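Section 3: Folding and packing knitted tops

If you have come straight from Section 2 you will already have your Trelodau wardrobe boxes made up and the shelf liners cut to size, so do put the kettle on before you begin. Folding goes much better when you are not in a hurry, and a whole drawer of jumpers and tops can easily fill an afternoon.

What you will need

A clear table, wiped and dried
The Irdale folding card from the lid of your box
One sheet of tissue for each garment you plan to store over the winter
A soft clothes brush

Note: The folding card fits adult sizes only. For children's things, use the smaller card in the Wetora pack, or simply fold by eye.

3.1 Getting the table ready

1. Clear the table completely and wipe it with a damp cloth.
2. Dry it well. Knitted cotton picks up moisture very quickly, and a top put away damp will smell of it by January.
3. Run your palm over the surface and feel for crumbs or anything rough that might catch a thread.

Caution: Do not iron on the folding table, even through a towel. If a top needs pressing, do it on a proper board and let it cool before you carry on.

3.2 Folding the top

1. Lay the top face down with the neck away from you, and smooth it from the middle outwards with flat hands.
2. Place the card between the shoulders, with its upper edge just under the collar seam.
3. Bring one side in over the card, then lay the sleeve straight down along it. Do the same with the other side.
4. Slide the card out gently -- it should come away without dragging the cloth.
5. Fold the hem up towards the neck, in halves for a short top or in thirds for a long one.
6. Turn the bundle over and pat it flat.
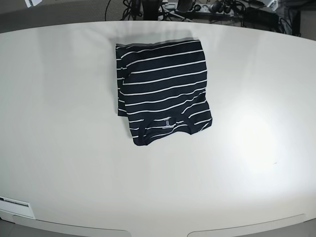
Striped knits are the ones people write to us about most often, and we do understand why, as every little wobble seems to show. Please don't be too hard on yourself. A dark top with thin white stripes, folded into a bundle like this one, will have lines that bow gently across the front, and one side may bulge a touch while a lower corner flares out, and it will still sit perfectly happily on a shelf. If yours bothers you, open the last fold only, ease the cloth sideways with your fingertips and close it again. Pulling hard at the corners stretches the knit and makes matters worse.

3.3 Putting the tops away

1. Stack the heaviest tops at the bottom and keep each pile below the line marked inside the box.
2. Lay tissue between garments if they are to be stored until spring.
3. Write the contents on the Osagie label and slip it into the holder at the front.

Note: Spare labels come in packs of 200. Ask for part 102 when you order, and mention which size of box you have -- the holders differ a little.

Natália Bastos looks after questions about folding and care, and Kornél Csonka can help with missing cards or damaged boxes. Section 4 deals with trousers and skirts.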